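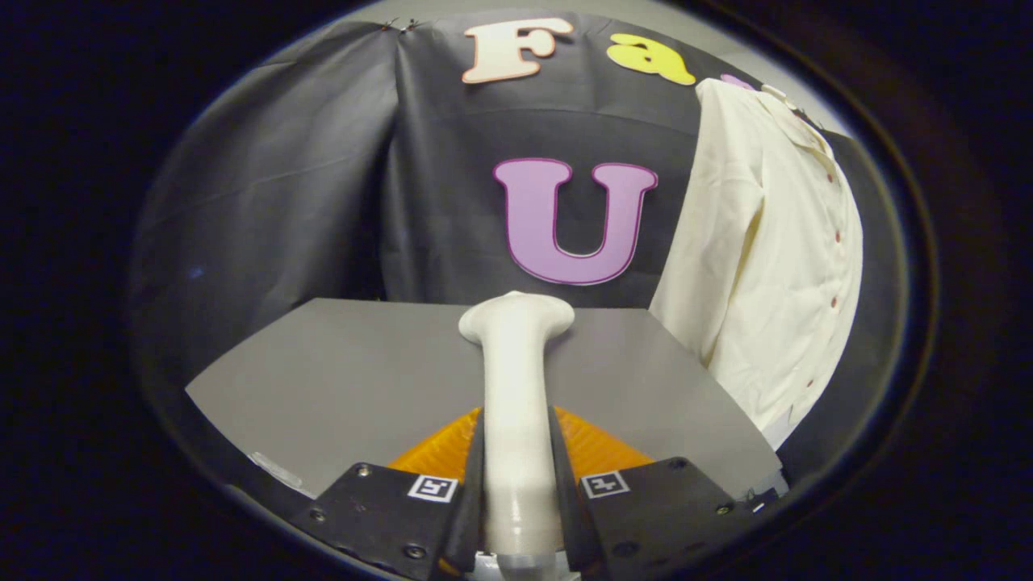

**kettlemoss:** Check whether it happens on the back of your hand before you change anything. If the two products crumble there as well, your face isn't the problem.

*Pinned remark, moved up from the thread below*

## Drelora serum rolls into crumbs under sunscreen

**fennel_row**

Posting this under Skin > Layering, as the old pilling guide now gives a 404.

My morning order is: rinse with lukewarm water, Drelora serum (the niacinamide one in the dropper bottle), light moisturiser, then Ellen sunscreen, the untinted mineral version. From March onwards I have had small grey-white rolls of product coming up along the jaw and beside the nose as soon as I rub the sunscreen in. It doesn't sting and there is no redness. The rolls come off with a dry finger, and I assume the sunscreen comes off with them, so I am not sure I have any protection left in those places.

What I have tried:

- Less serum (from a full dropper to half). Slight improvement on the forehead, none at the jaw.
- Leaving out the moisturiser. No change that I could see, and tight by lunchtime.
- A Stoten face scrub the night before. Made the cheeks rough and the rolls worse.

The moisturiser is the same one I used all winter without trouble. The sunscreen is a new tube, same name, but the packaging has changed. Serum contains xanthan gum and something ending in "carbomer". Sunscreen lists dimethicone third. I have read that water and silicone "don't mix" and that this explains everything, but the winter tube also had dimethicone in it, and that was fine.

Is it the order, the amount, or do I have to give one of them up? I would like to keep the serum if possible.

---

**plainlather**

What you are rubbing off is a film. Carbomer and xanthan gum are thickeners. When the water leaves the serum they stay behind as a thin layer that is only weakly attached to the skin. A mineral sunscreen is a stiff suspension of powder, so it needs a fair amount of rubbing to spread, and the rubbing shears the film off and rolls it up with powder inside. The grey-white colour is the powder.

"Water and silicone don't mix" is a poor explanation. Most sunscreens with dimethicone also contain water, held in an emulsion, and plenty of people put them over gel serums with no bother. Silicone can make it worse because it is slippery and lets the upper layer slide over the lower one, but the film has to be there first.

As for the new tube, makers alter formulas without changing the name. Compare the two ingredient lists if you still have the old box. Look for a silicone elastomer (usually has "crosspolymer" in the name) or silica moving up the list. Either would give a drier, draggier feel. I can't tell you whether this has happened with Ellen.

I would do it in this order, changing one thing at a time and giving each change 3 mornings:

1. Move the serum to the evening. Niacinamide doesn't need to be worn in daylight. If the rolls stop, leave it there.
2. If you want it in the morning, use 2 or three drops for the whole face and press it on with flat hands. Wait until the skin no longer feels tacky before the moisturiser, and wait again before the sunscreen.
3. Put the sunscreen on in two thin passes. Dot it over a small area, spread it in one direction and stop. Circular rubbing is what starts the rolls.

Don't cut the amount of sunscreen to get rid of the crumbs. The rating on the tube is measured at a generous dose, and most people are already under it. Where it has rolled off, treat that patch as uncovered. Wipe away the loose bits and put a fresh layer on.

Stop the scrub. Rough, flaking skin gives the film more edges to lift from, and your cheeks have told you as much.

---

**Ostler57**

its the primer. take the primer off and it will stop. had the same with a foundation from Nanayakkara and threw the lot out

---

**fennel_row**

No primer in use. Back of the hand test done: serum plus sunscreen crumbles, moisturiser plus sunscreen does not, sunscreen alone does not. Found the old box too. The new list has a crosspolymer in fourth place and the old one has none at all.

Serum is in the evening now. No rolls at the jaw, one small patch beside the nose.

---

**plainlather**

That fits. The side of the nose gets more rubbing than anywhere else because of the crease, and the moisturiser tends to collect there. Use less of it in that spot and press the sunscreen in with one fingertip.

If you go back to the older type of formula later, test it on the hand with the serum first. The jaw is also worth a look at night: sunscreen with a crosspolymer in it can hang on along the hairline and under the chin, and a water rinse won't shift it. A plain cream cleanser, massaged in dry and then rinsed off, is enough. Any residue left there gives the evening serum the same trouble, only upside down.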